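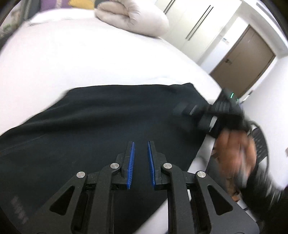

Black cloth on a white bed sheet.

News > Bedroom and Laundry > Press Releases

4 min read

Ilow Opens Sign-Ups for Kevari, a Fold-Along Course for People Who Live Out of the Clean Pile

November 15, 2020

Hi, I'm Pouran Salehi, and I run Ilow, a small home-organizing outfit with a big soft spot for laundry. I'm so happy to tell you that sign-ups are open for Kevari, our first fold-along course! It's all online, it's all done on your own bed, and you don't need to buy a single bin or basket to take part.

I started writing Kevari in March, when I was stuck at home with a chair full of clean clothes (you know the chair) and no good excuse left. I began folding one thing a night on top of the bed and sending my notes to Huiling Ye, who teaches the course with me. She wrote back with corrections. Lots of them! By summer we had 80 short lessons, and most of them take less time than brushing your teeth.

We always work on the bed. A plain, light sheet is best, pulled as smooth as you can get it, and we like to begin with something dark so the edges show up well. Lay the piece flat, run your palm from the middle out to the sides, and get that top edge straight before you do anything else. If there's printing on the cloth, decide right away if you want it inside or outside the fold, or you'll be starting over (I still do this with T-shirts, about once a week). Small wrinkles are fine. We're folding here, and the iron can stay in the closet.

We tried the course out this fall with 155 households, and I read every single note they sent in. "I used to fold standing up at the dryer and it all came out crooked," wrote Babak Ebrahimi, one of our testers. "Now I spread everything out on the bed first, and my drawers close." Rostam Bagheri asked for more on fitted sheets, so there are now 2 lessons on those, and I'm sorry to say you'll probably want both.

Kevari comes with a printed lesson book and a set of drawer cards drawn by Ardalan Nikzad. The lessons go in order from flat things like pillowcases and towels up to hoodies, which are their own kind of trouble. You can skip around if you like, but Huiling would rather you didn't.

Sign-ups are open now through the Ilow website, and the first group starts as soon as the books are back from the printer. Writers and editors who'd like a copy of the lesson book can ask for one through our press page. Please tell me what's on your chair when you write!

Press contact: Pouran Salehi, Ilow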